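Keeping a two-armed table cell running at Ovura

The cell at Ovura's Listonlow site is a wooden table inside a black aluminum frame, with one robot arm on the left and one on the right. It handles dishes and spoons. The technician who looks after it has done so since July, and she agreed to talk through what the job involves if we left her name out. "It's mostly screws, cables and writing things down," she said.

Her day at the cell begins before the arms have power. She moves each arm by hand through its reach and listens. A healthy joint feels the same all the way around, she said, and a bad one has a spot where it drags. Then she checks the gripper fingers, which take most of the wear.

"People look at the shoulder joints because they're big," she said. "The fingers are what I change. They touch everything, and if one gets bent a little, you won't see it from where you sit. You'll see it from the wrist camera."

Each wrist has a small camera that looks out past the fingers, and she uses it as an inspection tool. She brings a gripper in over a dish and compares the two fingers against the plain surface behind them. She wants an even gap. She also looks at the pads, because a pad that has started to lift can drag across a rim.
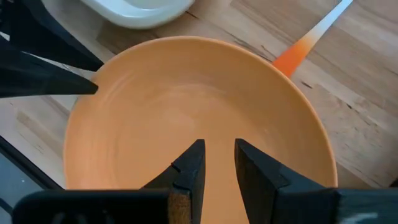 The fingers over an orange bowl, from the wrist camera.

A bowl of one solid color is good for this, she said. Black fingers against a patterned cloth are hard to judge, and against bare wood the grain lines get in the way. She has asked for a matte gray block to do the check with, but the dishes are always on hand.

We asked how often the fingers get replaced. The schedule, which she wrote herself, says every 2,000 cycles. The last set came off at 2,053. "I was waiting on parts," she said. The fingers come from Plastby in bags of 7, an odd number for something used in pairs, so there is always one left over in the drawer. She marks the leftover with the batch date and doesn't mix it with the next bag.

Changing a set is a short job. She parks the arm with the gripper clear of the table, cuts the power, and takes out the screws in the same order every time. The new fingers go on loosely. She closes the gripper by hand so the faces meet, and only then tightens them. After that she powers up and runs the open and close limits again. Skipping that last part is the mistake she sees most from people who fill in for her.

"They put new fingers on and keep the old closing limit," she said. "The motor pushes against something that's already shut. It gets hot, it trips, and then I get a call saying the arm is broken. The arm is fine."

Cables are her other regular work. They run over the joints and down to the bases, and every loop has to be long enough for the arm's full reach without hanging where the other arm can catch it. She sets the length with the arm stretched out as far as the task needs, ties it, and folds the arm back to see where the slack goes. The ties are left a little loose so the cable can slide.

Her predecessor tied everything tight to the links. It looked neater, she said, and she spent her first weeks replacing connectors. She now keeps 3 spare cables for each arm in a box on the shelf and orders more when she opens the second one.

The setup on the table comes last. The tray has to sit where both grippers can get to it, and the arms are checked together as well as one at a time. Two arms that each pass alone can still meet over the middle. She has them pick up something light and hold it near the tray, and she watches for sag or shake in the wrist. Spoons are a fair test, in her view, because a long handle makes a small movement at the fingers easy to see at the other end.

The log for all this is kept in Talukder, the maintenance program the whole site uses. She doesn't love it. The form was written for conveyors and asks for belt tension, which she fills in with a dash. The notes field is where the useful information goes, and she reads back through it whenever a fault comes up a second time. 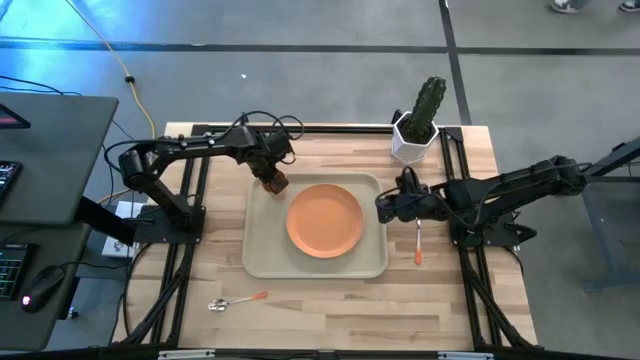
What she would change

Her first request is a quick way to swap a whole gripper, so that finger changes could be done at a bench. Bending over the table with a small driver is hard on the back, and dropped screws find the seams between the boards.

The second is more time after a repair. She would like an hour of slow running before the cell goes back to normal work. At the moment she gets whatever is left before lunch. "If it's going to loosen up, it does it early," she said. "I'd like to be standing there when it does."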